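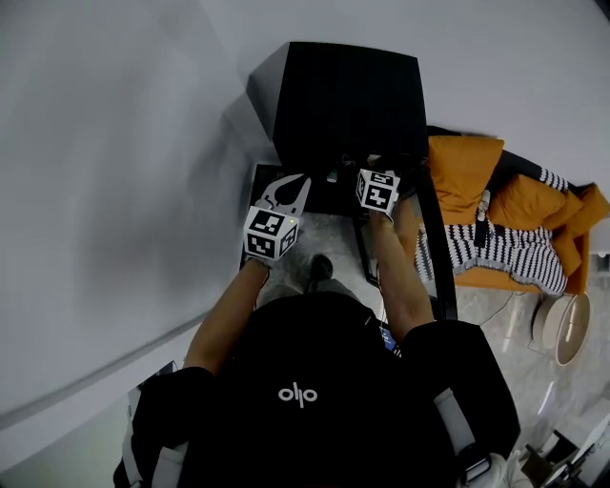

The Nidedari open house is a visit to a furnished apartment that nobody lives in, on the second floor of a building that used to be a carpet warehouse. I went on 4/19/26 to look at furniture for a small living room, mine being a long thin one with a door at each end. Most showrooms put their chairs in the middle of a big floor, where any chair looks small. At Nidedari the rooms are narrow. The orange armchair stands across from a pale gray wall, with a small black table in the space ahead, and there is just enough floor left for a person to stand in. That was the first useful thing I learned, as my own room has a strip of floor very much like it.

**Getting there**

Take the 107 bus to the end of the line and walk back one block. The parking lot is shared with a tile shop and was full by ten thirty. The entrance is on the side street, and the sign for it is small. Admission is free but you have to sign in, and they give you a paper floor plan with the rooms numbered. Keep the plan, because the price list uses the room numbers and not the names of the pieces.

**The living room**

I spent most of my time in this room. The armchair has a rounded back and is a strong orange, stronger than it looked on the plan, where it is printed as a sort of tan. It is made by Raketora and the price on the list was $1,375. I sat in it for a good ten minutes. The seat is firm and a little short from front to back, so it suits someone of medium height. My feet were flat on the floor. A taller man who tried it after me said his knees were too high.

They had put a black-and-white striped knit blanket over it, with a fringe, and a dark gray cushion at the top. I would not have thought of black and white stripes on orange, but it calms the chair down. The blanket is sold separately and comes from Sitthichai. I asked how it should be washed and was told cold water, flat to dry, and no dryer at any setting. The fringe will tangle if you don't tie the blanket in a bag first. I have ruined one knit blanket already, so I wrote that down.

The table is small, with a dark surface and dark legs. A big matte black box was sitting on it, close to the wall. I like the idea of a box on a side table for the things that pile up in our living room, mainly chargers and mail, but a box that size leaves you very little table. If I did the same at home I would need a second place to put a cup down. The staff said people ask about this a lot and that they suggest a wall shelf. I don't want another shelf.

The floor is a glossy light gray tile in a marble pattern with white veins. It is good looking and it brightens the narrow part of the room. I asked if chair legs mark it and the answer was that felt pads are a must. It is also a loud floor. With 3 or 4 of us talking in there I had trouble hearing the woman at the desk, and a rug would help. There is one in the bedroom, which is a much quieter room.

**Kitchen and bedroom**

The kitchen is by Honduron and is the newest part of the apartment, put in last August. It is a single run of cabinets along one wall. The drawers are deep and close slowly. I opened all of them. The lowest one is split in 2 by a divider that can't be moved, so a large stock pot will not fit. The corner cabinet has a pull-out tray that catches on the door hinge unless the door is opened all the way. I mentioned it at the desk and they already had a note about it.

The counter is lower than mine at home. I found it comfortable for chopping and too low for the sink, where I had to bend. They can raise the whole run on taller feet for a fee, but then the toe space looks odd. There was a sample with the taller feet leaning against the wall in the hallway, so you can judge for yourself.

The bedroom took me five minutes. The bed is a plain frame with a slatted base. The closet has sliding doors, and one of them had come off its track. The rug is wool, thick, and the color of oatmeal. It sheds. There was fluff on my socks when I left, since you are asked to take your shoes off for that room only.

**Measuring**

Bring your own tape. The desk has tapes to lend but they had all gone out by the time I asked. I had my room drawn on graph paper, and it saved me a good deal of guessing. What I should have written down and didn't was the swing of my two doors. An armchair with a round back needs to stand out from the wall a little, and with this one I would need to know whether the hall door still opens fully. I have since checked. It does, with a hand's width to spare, provided the chair is turned slightly toward the window.

You should also stand in the gap between the chair and the wall for a while and turn around in it. Put your arms out in front of you as if you were carrying something. It feels different from walking straight through.

**What I came away with**

I ordered the blanket, in the same stripes, and paid a small deposit on it. Delivery is six weeks. The chair is still under discussion at home, where orange was not the agreed color. It also comes in a dark green and a gray, but neither was on show, and the fabric samples they gave me are too small to tell much from. The desk will mail larger ones if you leave an address.

The next open house has the same rooms with different furniture in them. Coffee is in the lobby, cash only.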